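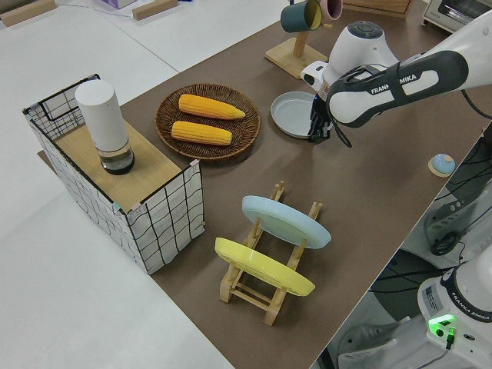 Fig. 1. Franka Emika arm at a kitchen-style bench, gripper over a gray dish.

Session 8: What the arm costs after you've bought the arm

Last time Fidelina Rivadeneyra walked you through vendor quotes, and most of you went straight for the biggest number on the page. I get it, I did the same with my first budget! But today I want you looking at the small stuff, so keep Fig. 1 next to you while you fill in the worksheet.

Look at how much of that table is plain household goods – a dish rack, a mug tree, a wicker tray with two ears of corn on it. Somebody has to put all that on a purchase order. In my Kimano plan I gave props one line of $241 and felt very grown up about it, and then Rigoberto Restrepo asked me what happens when a plate breaks (I had no spares line at all).

Then there's the camera on the wrist. Is it in the arm quote or is it separate? Ask. Same question for the gripper, and for cables and connectors. The Flustura quote in your packet leaves cables out completely, and the Javilo one has them at $278, so don't compare the two totals until you've fixed that.

And notice the second base at lower right. Two arms means two lots of mounting, power and service, so please don't just double the hardware line and move on.

For the worksheet: you have $3,269 for everything except the arms. Split it into props, spares, sensing, cabling and furniture, and mark anything that can wait until January. Pollock is the supplier to use for bench prices – their list is on the last page of the packet. Bring a printed copy, I like to scribble on them.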